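Open day at the Plendon running lab

I went to Plendon on Sunday because my left knee has been sore since spring and the lab was letting visitors try the treadmill. Doors opened at 2 and there was already a queue for shoe fitting.

Kwame Antwi ran the gait session. You run for 3 minutes at an easy pace, then again with the trunk tipped slightly forward from the ankles. My cadence was 79 steps a minute on one foot, which he said was low for my height. He suggested shorter steps before I change anything about how my foot lands.

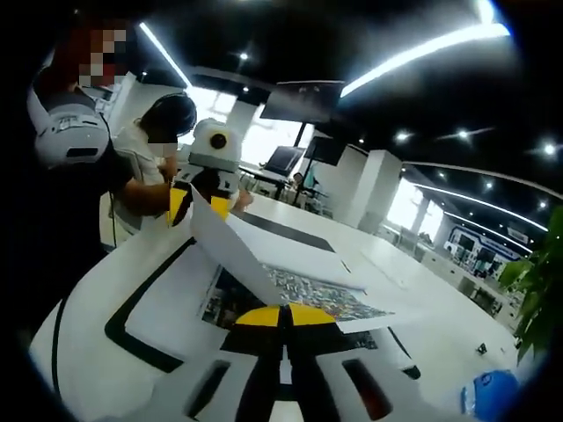
Talks and stands

Donal Ní Chonaill spoke on calf loading for people moving to a forefoot style. His advice was to start with six short runs on grass and leave rest days between them – more than I would have allowed. He took questions on Achilles pain for longer than the talk itself.

Limico had insoles to try and Trumska had a low-drop trainer, the Quaye, in most sizes. I jogged up the corridor in a pair. They felt fine but narrow at the toes.

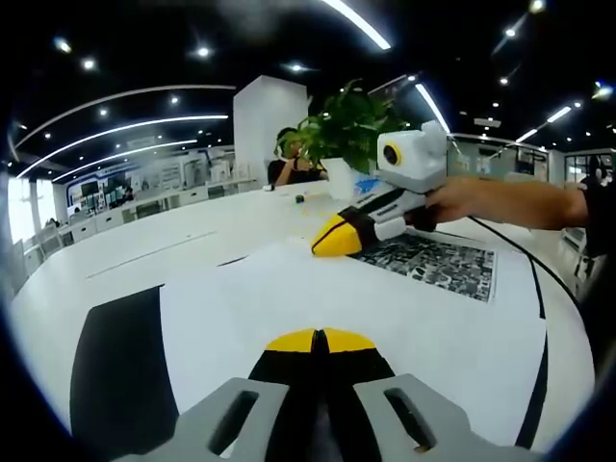
I went back for a second turn on the treadmill before leaving, this time in my own shoes. The lean was easier to hold once I stopped looking at my feet. Parking is free behind the sports hall, and the next open day is in June. Bring shorts, as they need to see your knees.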